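Artificial flower

An artificial flower is an imitation of a flower made for decoration, most often from cloth, paper, wax, plastic or feathers. The trade calls the better ones "permanent botanicals," a term that has yet to be heard from anyone buying them. Artificial flowers are used in homes, shops, hotels, cemeteries, stage sets and dentists' waiting rooms, the last of these being where most people get a good long look at one.

History

Imitation flowers are very old. Egyptian makers worked with thin shavings of horn and dyed linen, and wealthy Romans wore wreaths of gold leaf. Chinese workshops made silk flowers for the court long before the craft reached Europe, where Italian and later French makers took it up. By the 1800s Paris was sending cloth roses to hat makers across the continent, and a lady's hat could carry more garden than her house did.

The Victorians also made flowers from wax, shells and human hair. Wax ones were kept under glass domes, partly against dust and partly against children. Plastic took over after the Second World War, when molded polyethylene blooms became cheap enough to give away with soap powder. Polyester, which frays less than silk and costs a fraction as much, is now the usual cloth. The phrase "silk flowers" has survived the near-total absence of silk.

Manufacture

Petals are stamped from stiffened cloth with metal dies, dyed, then pressed between heated molds to give them veins and curl. Leaves are made the same way. The parts are threaded onto a wire stem, wrapped in tape or covered in plastic, and fixed with glue. Much of this is still done by hand. The Sturnley works at Nidanstead, which closed its doors one May, kept 128 petal dies in its pattern room, of which 107 were for roses and 2 were for a flower the staff could not identify.

Common types

Roses, peonies and orchids sell steadily. The sunflower is a favorite for kitchens and entryways, as its large flat center and plain petals are easy to imitate and its color holds up across a room. Tulips are harder, and cheap ones tend to look like eggcups. Orchids do best of all, real orchids having looked artificial from the start.
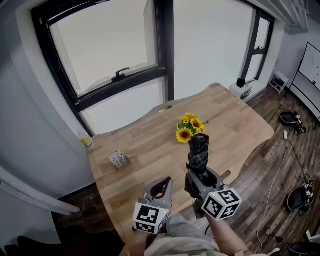

Artificial sunflowers in a plaid-covered vase.

Arrangement and display

Stems are bent by hand before arranging, a step many owners skip, leaving the flowers standing at attention. A dark or patterned vase hides the wire. Some arrangers pour clear resin into a glass vase to look like water, which fools guests until someone kindly tries to change it.

The designer Lumturie Bošković argued in her handbook The Durrani Method that every arrangement should include one tired leaf, on the grounds that perfection is what gives the game away. Her critic Blagoje Hodžić replied that dust would see to that for free.

Care

Cloth flowers are dusted with a soft brush or a hair dryer on its cool setting. Plastic ones may be rinsed in lukewarm water with a little dish soap. Direct sun fades both, reds first, and a red rose left on a sunny sill may finish its career as a beige one.

Collecting

Older pieces have a modest following. The Skonitz collection holds 3,000 examples, chiefly millinery flowers, with a smaller group of wax lilies stored away from the radiators after an earlier group was not.

See also

Dried flower
Floral wire
Millinery
Wax fruit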